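Looking after one wheeled robot, start to finish. A thread.

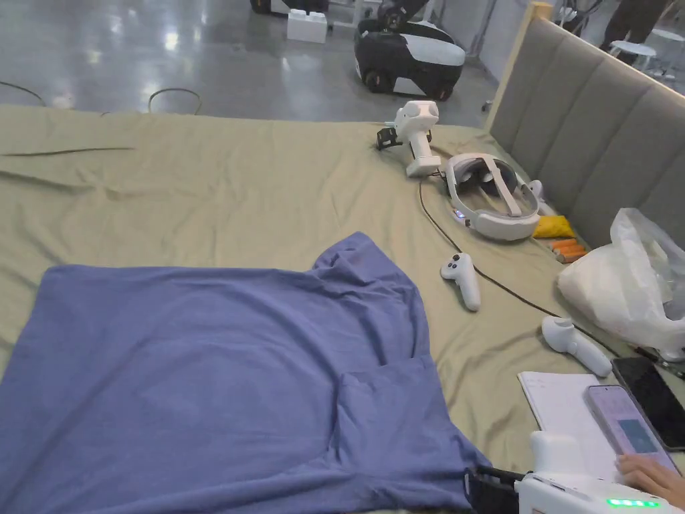 Issue 21

1/ I set up and look after a wheeled robot at Dusby. It has one job at the moment, which is folding and spreading cloth on a bed. People keep asking me what the upkeep is like, so I'm writing down the whole routine. Most of it is charging, cables and cleaning.

2/ The parts, from my side of things: the robot base, a hand-held gripper, a VR headset, two controllers, and a phone. The robot stays on the concrete. Everything small ends up on the bed, up by the headboard.

3/ Morning starts with the floor. The wheels on this base are fine on polished concrete and bad at cables. I walk the space between the base and the bed and move any loop that lies in the driving path. A cable under a wheel will turn the base a few degrees, and then every reach comes out wrong.

4/ We lost most of a week to that once. We thought the arm was out of calibration and redid it twice. The base was parking crooked on a charger lead. Check the floor first.

5/ Next is the wheels themselves. Lint from the sheets collects on the axles. I tip nothing over and take nothing off for this – a bent hook and a flashlight will get it. Every 3 weeks I do it properly with the base up on blocks.

6/ Then power. Base battery, headset, controllers, gripper, phone, in that order. The base takes longest so it goes first. If the controllers take loose cells, swap both at the same time. One fresh and one tired gives you a left hand that drops out halfway through a fold and a right hand that doesn't.

7/ The headset can run on its cable all day. Leave slack in it. Ours had a bad connector in September from someone standing up too fast, and the replacement took ages to get to us.

8/ I set the headset down with the strap facing up when I'm between runs. The pads stay off the cloth that way and collect less fuzz. Wipe the pads after every person. Dry cloth for the lenses, never the same cloth as the pads.

9/ The gripper. There's a row of green lights along the bottom of the body. I look at those before I look at anything on a screen. On our setup green means it's on and talking. If they aren't green, I restart the gripper by itself before I restart the whole chain.

10/ Gripper fingers: clean them with a damp cloth and let them dry. Fabric finish comes off on the pads and they get slick. You'll notice it as a corner that slides out during the lift. People then turn the grip force up, and that creases the cloth and wears the pads faster. Clean first, then touch the force setting if you still need to.

11/ The strap and mount on the end of the gripper work loose. I put a paint mark across the screw head and the body so I can see if it has moved. Cheap and quick. I learned it from the Trildale crew, who do it on every fastener they own.

12/ Pairing. I do it from the phone with everything already laid out on the bed and switched on. Phone in one spot, paper log under it or next to it. If the app hangs, close it fully and open it again. Don't keep tapping. It queues up the taps and then does all of them.

13/ Keep the log on paper. I've tried a shared sheet and people don't fill it in with a headset pushed up on their forehead. They will write one line on a pad that's right in front of them. Time, what failed, what you did. Short is fine.

14/ What's in the log so far: 336 entries. Of those, 72 are tracking dropouts. Nearly all of the dropouts came down to light or to a low battery. The overhead lights bounce off that floor, and when the headset is pointed down at a shiny patch it can lose its place.

15/ Fix for the light problem: stand so you're looking across the bed and not out over bare floor. We also turned off one bank of lights. A rug would be better for tracking and worse for the wheels, so no rug.

16/ The bed. Use a plain sheet in a color well away from the cloth you're folding. We have a khaki-green sheet and a blue-violet cloth, and the cameras get a clear edge between the two. The Sorrentino sheets we had before were white, and so was half the stuff we were folding. That was a waste of an afternoon.

17/ Pull the sheet straight before a block of runs. Small creases don't matter. A long diagonal fold can lift the cloth edge enough that the gripper comes in low and picks up both layers.

18/ Keep spares in reach but out of the work area. A bag against the headboard is OK as long as the arm never travels there. We set a soft limit on that side. If you move the bed, redo the limit. I forgot once and the arm leaned on the headboard until it tripped out. No damage, but it left a dent in the padding for a day.

19/ Repairs so far on this base: one wheel bearing, one headset connector, two sets of finger pads, and a fan. The fan was my fault. I had been cleaning the wheels and skipping the vents, and lint goes everywhere.

20/ The bearing gave plenty of warning. It clicked on left turns only. If yours clicks, spin each wheel by hand with the base up and the power off. Ours came from Clandach with the wrong bolt length in the kit, so measure the old ones before you throw them out.

21/ End of day: arm in its rest pose, base parked with the charge port toward the wall, cables coiled, headset and controllers on charge, log dated. Gripper off last, so I can see the lights go out. Bearing part numbers are on the back page of the log and I'll type them up when I'm next in.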